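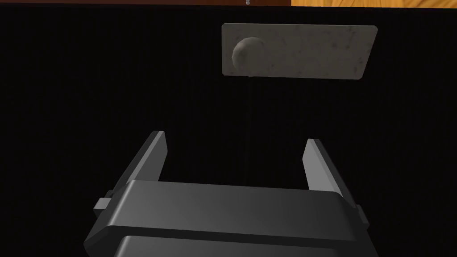 ### 4.2 Budgeting for the simulation stage

Before any hardware was ordered, we set out to learn how much of the buying decision could be made from simulation alone. The lab had two quotes on hand, one from Bisteo for a parallel-jaw gripper with an arm, and one from Alvarado for a similar setup with a longer support contract. Both firms supplied a model of the gripper that could be loaded into Itska, our simulator, at no extra cost.

The plan called for 500 runs per gripper on kitchen-type tasks, mostly approaching and pulling handles. Compute was the main expense at this stage. We set aside $1,803 for it, taken from the equipment line and not from salaries, as the grant rules allow either. Rendering from the wrist view used more of this money than the physics did. We cut the cost by using simple shading and plain geometry in the rooms, which was good enough for judging finger clearance but not for training a vision model. A later study would need to budget for better rendering.
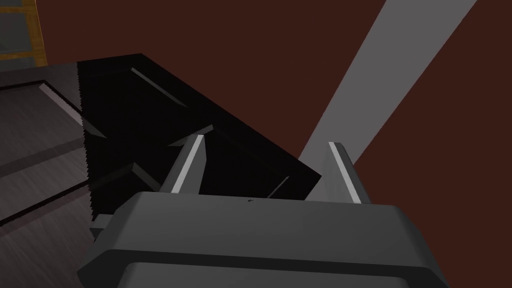

**Figure 3.** Wrist view in simulation, with the fingers open and a black box-like object ahead. Rendered with simple shading.

The wrist view turned out to matter for planning in a way we had not priced in. The gripper housing takes up much of the lower part of the view, as in Figure 3, and dark furniture shows little surface detail. We therefore added a second, fixed camera to the purchase list at $400, along with a mount from Esley. The mount was listed separately from the camera because it has a longer delivery time and had to be ordered by May.

Spare fingers were harder to budget. Wear can't be read from simulated runs, so we used the suppliers' own replacement schedules and held back $500 for the first year. Bisteo sells fingers in pairs - Alvarado sells them only as a kit with the mounting plate, and that raises the price of each replacement. Shipping and import fees are left out of the comparison. They depend on the site, and other labs should ask for them in writing before comparing quotes.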